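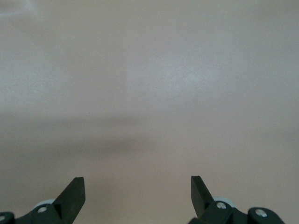

The tabletop finishing shop at Wanley takes in work from three furniture makers and a handful of restaurants. Its owner has run the spray room for most of the building's life as a finishing business, and agreed to talk through how the shop handles plain, light-colored surfaces, which make up the larger part of its orders.

"Pale colors are harder than dark ones, but for a different reason than people expect," she said. "On black you see dust. On a beige or a pink you see unevenness in the sheen, and you see it from across the room."

The shop finished 684 tops last year. Of those, 5 were stripped and done over, all of them in light shades. She keeps a log of each one with the temperature, the humidity and the batch number of the coating. Four of the failures were put down to sheen. The last was a color mismatch between two batches, found only when the tops were set side by side at the customer's end.

Her usual coating is a two-part matte from Ollico, sprayed in two passes with a light sanding between them. The second pass runs at right angles to the first. She does not thin it. "If it won't go through the gun, it's too cold. Warm the can, wait, try again. Thinner changes how the flattening agent settles, and then you have a shiny end and a dull end."

Asked what sheen she aims for, she said that most customers ask for matte and mean something slightly above it. A dead flat coating marks easily and is difficult to wipe clean. Her standard is a low satin with a very fine grain to the touch. She makes up a sample panel for every order and asks the customer to keep it for a week in the room where the table will go.

Lighting takes up a good part of the inspection. The room has one row of ceiling lamps and a hand lamp on a long cord. The ceiling lamps stay on for color. For surface defects they go off, and the hand lamp is held low at one end of the top.

"A plain surface changes color all the way across, depending on where the light sits," she said. "Gray at one end, warm at the other. A new person will call that a bad batch. So we turn the top around and look again. If the gray patch stays where it was in the room, it's the light. If it turns with the table, it's ours."

Shadows are treated the same way. Inspectors stand back one full step before marking anything, and marks are made on removable tape, never on the coating. Wax pencil was used until November, when it left a faint line on a top bound for a hotel in Cirnimwood. The line did not come off with the shop's normal cleaner.

Cleaning instructions go out with each piece on a single printed card: soft cloth, water with a small amount of dish soap, dry cloth after. She advises against melamine sponges on any matte finish. "They are sandpaper. Very fine sandpaper, but you will polish a spot into it, and then you have a spot forever." Oil polishes are also left off the card – they fill the grain unevenly and show up as cloudy areas.

Repairs are possible within limits. A scratch that has not reached the color coat can be sanded and recoated, but the whole top has to be done. Spot repairs on a low-sheen finish leave a ring. The shop charges by area for this, with a minimum of one full top.

The building itself is due for changes. A second drying room will add 781 square feet, bringing the total to 2375. Wongsuwan, the contractor, has the walls up and is waiting on the air handling unit. Until it arrives, drying stays on the racks along the north wall, with the larger tops laid flat.

"Flat is slower," she said. "It also takes up the whole floor. But I have seen a four-foot top on edge move before the coating was hard, and I'm not doing that again."

Orders for the spring are open. Lead time on light colors is currently one week longer than on dark.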